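Ponomer – watch the sub or the dub first?
Forum: Older Anime > Space Opera

sandra_n
Finally bought the Ponomer box set after years of being told I must. 40 episodes, two audio tracks, and a booklet that spoils the ending on page 3. Which version do I start with? I have heard the English one changes the plot.

erissanen
Subtitled. The dub merges the two sisters into one person, who then spends half the series being in two places at once. Children of my generation accepted this without a murmur.

voltcombe_fan
Disagree with Eino, as is traditional. The dub has the better script. The original spends four episodes on a treaty about fishing rights. On a moon.

erissanen
The fishing treaty is the whole point of the war. You have been wrong about this since the old board.

voltcombe_fan
And I was happy there.

tia_heywood
Can I speak up for doing both? I put the dub on while I'm busy in the kitchen and keep the subtitles for when I can sit down. You can't read about moon fish and mind a pot as well.
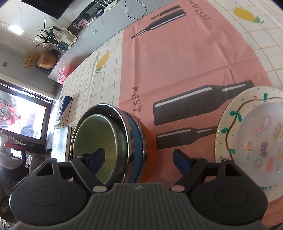 Reply 6 of 8

sombat_t
Both is fine, but skip episode 22 either way. It's a clip show, and the clips are from episode 21.

sandra_n
Right, I watched the first two last night, subtitled. Commander Lockwood has made one speech per episode and lost a ship during each. Does he improve?

erissanen
He runs out of ships.

voltcombe_fan
In the dub he's called Captain Brad and he's very good company. Episode 9 is where it picks up, whichever you choose. Eino will say 11.

erissanen
It's 11.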